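Osman library to start lending household goods in December
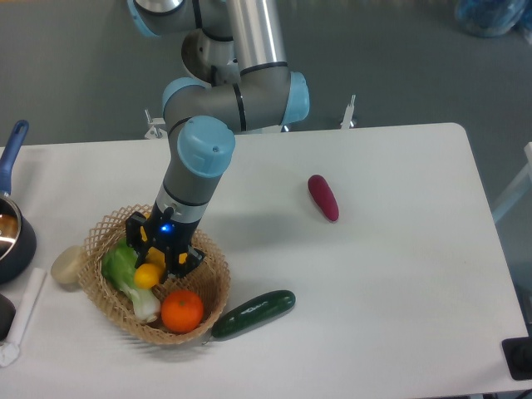
A round woven basket on a white table.

The public library in Osman will begin lending household items in December, adding baskets, serving dishes, folding chairs and small tools to a catalog that until now has held only books, films and music.

The new collection will open with 578 items, most of them donated by residents over the summer. Anyone with a library card will be able to borrow up to 2 items at a time for as long as three weeks. There is no charge, but borrowers will have to pay for anything they lose or break.

Jyoti Saxena, who runs the library's lending desk, said people had been asking for something like this for years.

"We had a box of cake pans that a patron left us, and it was out more often than it was in," Saxena said. "After that it was folding chairs. People want them for one weekend and then have no place to keep them."

The library put out a call for donations in the spring and received far more than it could use. Staff turned away large furniture, anything with a gas engine, and most electric kitchen equipment. Car seats, cribs and bike helmets were also refused, as the library has no way to check their age or condition. Items that were in good shape but not needed went to the town's thrift store on Stelis Street.

Baskets make up one of the larger groups. They range from small bread baskets to picnic hampers with lids, and Saxena expects them to be popular for weddings and school events. Groups that need several at once can apply for an event loan, which raises the limit to 100 items for up to four days. Event loans have to be booked at least two weeks ahead and picked up at the rear entrance.

The town set aside $3,000 for shelving, labels and storage bins. The shelves are going into the former periodicals room on the ground floor - the magazines have moved upstairs, next to the reference desk. Work on the room is nearly done, though the door is still waiting for a new lock.

Each item will carry a numbered tag and a card listing its parts. A serving set with a missing ladle, for example, will be marked that way on the card so the next borrower is not charged for it. Items can be searched and reserved through Datus, the same online catalog used for books, under a new heading called Home and Garden. Photos of each item are being added now, and some listings will not have one until after the opening.

Returns will be accepted only at the desk during open hours. Saxena asked borrowers not to use the book drop, even for small things.

"A hammer on top of a pile of picture books is not what we want to find in the morning," she said.

Dishes and table linens must come back clean. Baskets should be emptied and wiped with a dry cloth, and the library asks that they not be left outdoors overnight. Tools will be looked over by staff before they go back on the shelf, and borrowers should expect a day or so before a returned item shows up as available again.

The branch library in Starkimine will not have its own collection for now, but cardholders there can reserve items and have the smaller ones sent over on the regular book van. Chairs, ladders and anything longer than the van's crates must be picked up in Osman.

Borrowers must be 18 or older and will be asked to sign a one-page form the first time they check something out. Reservations open at 9 a.m. on the first day of the month, online or by phone. The library is not taking further donations at present, apart from card tables and extension cords under 50 feet.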